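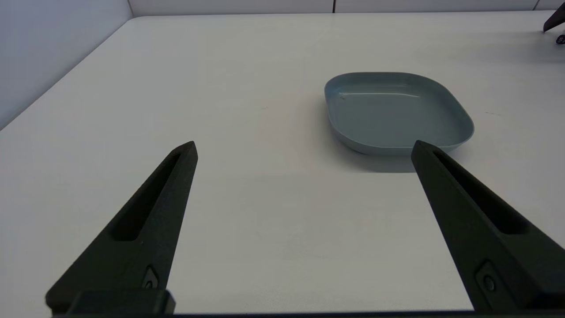

The wrist camera's view of the plate on bench two, with the fingers open.

Arm build: fingers done, plate pickup next

The two-arm table in the back room is now running on both sides. Members who have been in since November will have seen it powered up most evenings. This is where the build stands and what is left to do.

Junpei Tsuchiya started the project at home with one arm clamped to his kitchen counter. He brought it to the workshop when the second arm's parts arrived, and Nilmini Haque took over the wiring. The two arms share one power supply, mounted under the table, with a separate switch for each side. Please use the switches and leave the plug alone. The controller does not like losing power while the motors are holding a position, and it takes several minutes to find home again.

The fingers are on their fourth version. The first three were printed flat on the bed and split along the layers when they closed on anything hard. Version four is printed on its side with thicker walls, and a long slot in the upper face saves plastic. The screws sit in pockets low on each finger, so a finger can be changed without taking the mounting block off the wrist. Fergus MacAulay has run one pair through 2,000 open and close cycles with nothing in the grip. There was some wear at the tips and no cracks. A pair takes 105 minutes to print on the Skova machine. The Plundenley printer will do it too, but its bed is out of level at the back corner and the last two pairs from it came out warped.

The camera position has changed as well. It used to be on a post at the side of the table, where the arm blocked its own view for half of every reach. It is now on the wrist and looks out over the fingers. The drawback is that the tips cover part of whatever they are about to pick up. Morven Geddes tilted the bracket down a few degrees and that helped. She would like to try a shorter bracket before we print any more of the current one.

The job the arms are learning is clearing a table. Cups were fairly easy. Plates are harder, as the fingers have to get to the rim at the right height and a low dish gives them very little to hold. We logged 100 tries with the shallow square plate and 68 ended with it lifted and set down again in one piece. Most of the misses were the same fault. The arm came in a little too low, touched the table and stopped itself. Tsion Tesfamariam is working on the approach so that it comes down at a steeper angle.

The white tabletop stays for now. It shows every mark, but the camera finds a colored plate on it more easily than it did on the old plywood. Please don't put tools or drinks on it, even when the arms are off.

Still needed: two more plates of different shapes, a longer USB cable, and a spare Gekari wrist motor if anyone has one from another project. The Semaan order with the rubber sheet for the finger pads is due soon, and Nilmini will cut the pads when it comes. Print files for the fingers and the bracket are on the shared drive under "table arms." Check the version number before you print.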